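Unit 2: Planning the Purchase of a Robot Work Cell

Course handout, Vanags Technical Program

Students will prepare a purchase plan for one tabletop robot arm. The plan is due in July and must separate one-time costs from yearly costs.

1. Confirm the layout before requesting quotes

The cell should first be modeled in simulation. The model must include the table, the base plate and at least one object to be handled. Reach and clearance are to be checked on all sides of the table – an arm folded over one end may extend well past the tabletop, and that floor area belongs in the plan.

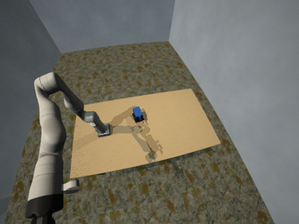
2. Compare quotes on equal terms

For this exercise, two suppliers have quoted. Oridov offers the arm and mounting plate for $2,231, with delivery charged separately. Mollance includes delivery but not the end tool. Students should bring both quotes to the same scope before comparing them.

3. Set aside funds for upkeep

A yearly reserve of $400 is to be entered for spare parts and service. Software licenses from Jistora are listed on their own line and may not be paid from the reserve.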